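Most tomatoes go wrong in the kitchen because of where they're kept. The fridge slows ripening almost to a stop and leaves the flesh mealy, so anything still firm or pale at the shoulders should stay out on the side until it gives a little when pressed. After that you have two or three days.

## Keeping them

Stand them stalk end down on a plate in a single layer. The scar where the stalk was is the weak point, and with it face down they lose less moisture and are slower to go mouldy. If they came on the vine, leave them on it.

Keep them out of direct sun. A windowsill ripens the skin side and cooks it at the same time in August. A shelf away from the oven is better. Hard green ones at the end of the season, say October, can go in a paper bag with a banana. Fold the top over and look in every other day.

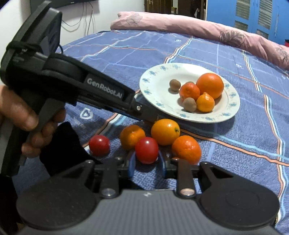 Ripe ones you can't use in time can go in the fridge after all, in the door or on the top shelf where it's least cold. Take them out an hour before eating. Split ones should be used the same day or cooked.

## Skinning

Cut a shallow cross in the base, cover with boiling water and count to 20. Lift them into cold water and the skin will pull off from the cross. Underripe ones may need a second go. For sauce I don't bother, as the skins come out in the sieve.

Frozen tomatoes skin themselves. Freeze them whole on a tray, bag them up once hard, and hold each one under the warm tap when you need it. They collapse as they thaw, so they're only good for cooking.

## Cutting

A small serrated knife beats a blunt straight one every time. Slice across the middle for sandwiches and from stalk to base for salads, which keeps more of the juice in. Salt the slices ten minutes ahead and pour off what collects. Hằng Mạc wrote in to say she saves that liquid for salad dressing, and it does work, though go easy on any further salt.

## Stains

Tomato on cloth wants cold water from the back of the fabric, straight away. Then washing-up liquid, left for a quarter of an hour, and a normal wash. Check it before it goes anywhere near the tumble dryer.

For orange plastic tubs, rub round with a little cooking oil before washing, then leave them open on a sunny sill. Lids take longer than bases.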